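Setting Up a Second-Language Routine at Home

A guide for parents and caregivers
Wellow Family Language Service
Last reviewed 19th September

This page explains how to establish a regular second-language routine for children between the ages of three and ten. It is intended for families in which at least one adult speaks the language well, although much of it can be adapted by parents who are learning alongside their children. No teaching experience is required.

Before you begin

Decide which adult will be responsible for the language on ordinary days. Where two adults share the task, agree on who covers mornings and who covers evenings, and write it down. Children adjust quickly to a change of speaker, but they tend to drift back to English when neither adult takes the lead.

You will also need:

A notebook or wall chart
A small stock of picture books, songs or recordings in the language
A fixed place in the home for the daily session

The dining table is suitable in most homes. Older children may prefer a desk or a corner of the living room.

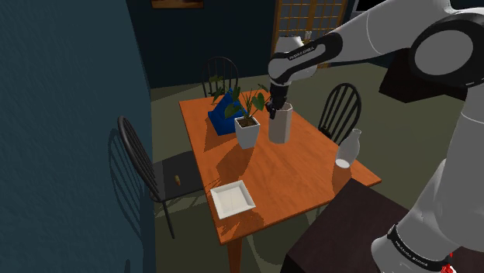 Nkechi Haruna wrote to us that a fixed place mattered more in her home than a fixed hour: "We moved the time constantly because of shift work. The children still switched to Igbo as soon as they sat down in their usual seats, and they complained if I forgot and spoke English."

Families with irregular schedules may wish to follow her approach and attach the session to a place or an activity.

Step 1. Choose a starting vocabulary

Begin with 70 words and no more. Select them from the child's own day: food, clothing, family members, rooms, and verbs such as "give," "want," "wash" and "find." Avoid printed lists organized by color or animal at this stage. They are easy to recite but give a child little to say at breakfast.

Enter the words in the notebook, leaving a wide margin. Mark a word when the child uses it without being asked. Repetition after an adult does not count as use.

Step 2. Set the length of the session

For children under six, ten minutes is sufficient. Older children can manage twenty. End the session on time, even when it is going well — a child who wanted to continue will usually return willingly the next day.

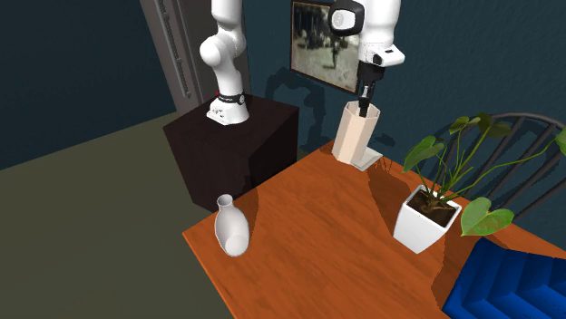
Step 3. Respond to English without correcting it

When a child answers in English, accept the answer and repeat it in the second language as part of your reply. If the child says, "I want more rice," you might say the equivalent of "More rice? Yes, there is plenty." Do not ask the child to say it again. Requests to repeat are the most common cause of refusal reported to our advisers.

Step 4. Add a second speaker

Once the starting vocabulary is in regular use, introduce another person who speaks the language. A grandparent on a weekly call is ideal. Prepare the relative in advance by sharing the word list, and ask for short, concrete questions.

Families without relatives who speak the language may join the Wellow conversation circle at the Briggs Street center. Groups are limited to six children, and new places open each March. Somtochukwu Okeke coordinates the waiting list.

Step 5. Review every month

Read through the notebook once a month. Retire the words that are used freely and replace them with new ones, keeping the active list at its original size. Where a word has not been used after two reviews, set it aside.

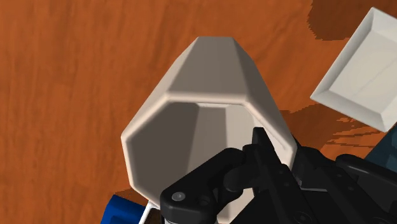
Words set aside in this way should be kept on a separate page. Many reappear months later without any effort on the adult's part, particularly after a visit or a holiday, and it is useful to be able to see when each was first introduced.

If progress stops

A quiet period of several weeks is normal, especially when a child starts school. Continue the sessions at the same length and reduce the number of new words to zero. Speak with your child's teacher or pediatrician if the child has also become unusually quiet in English.

Printed copies of the monthly review sheet are available at the Briggs Street front desk.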